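Speaker notes: Two grippers, one coat hanger
Posted Jun 16, 2021 by the Paritby bench team
2,571 views | 19 shares | 2 comments

(Slide 1. Let people sit down first, there's always a shuffle.)

Good morning, and thank you for coming along so early. I'm going to talk about the two hand-held grippers we've been living with at Paritby, the Hervieu and the Ulomov, and I'll try to be fair to both, although I do have a favourite and you'll probably guess it before I get there.

(Slide 2. Go slowly.)

We gave each of them 30 tries at every object on our list. Same table, same person holding the tool, same lights. The soft things, your tea towels and socks, hardly separated the two. The Hervieu closes more gently and the Ulomov closes faster, and for a sock I really couldn't tell you which one matters more.

Cables deserve a moment, so please don't let me skip them. A stiff cable tugs at your wrist all afternoon and your grip gets lazy by the end. We rerouted ours twice, and the people at Sarside were kind enough to lend us a softer set in October.

(Slide 3. Leave it up while you talk.)

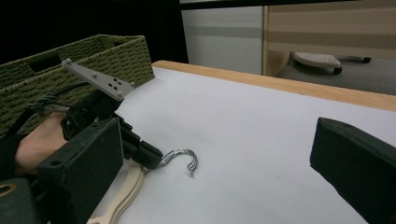
Thin, curved metal is where I changed my mind about finger shape. A flat pad has very little to hold on a round wire, and the part likes to roll as soon as you lift. With segmented fingers like these you can come down over the hook of a wooden hanger and pinch it, so that's the grip I'd ask you to try first at the demo table. Take the wire near a bend if you can!

(Slide 4, last one. Offer the tools around.)

If you only have money for one, borrow both for a week before you sign anything. Questions now, or come and find me over coffee.

Comments

benchtop_moose: Did you try plastic hangers as well? Ours flex so much that the fingers slip off.

greycoil: Lovely talk. Would you share the object list?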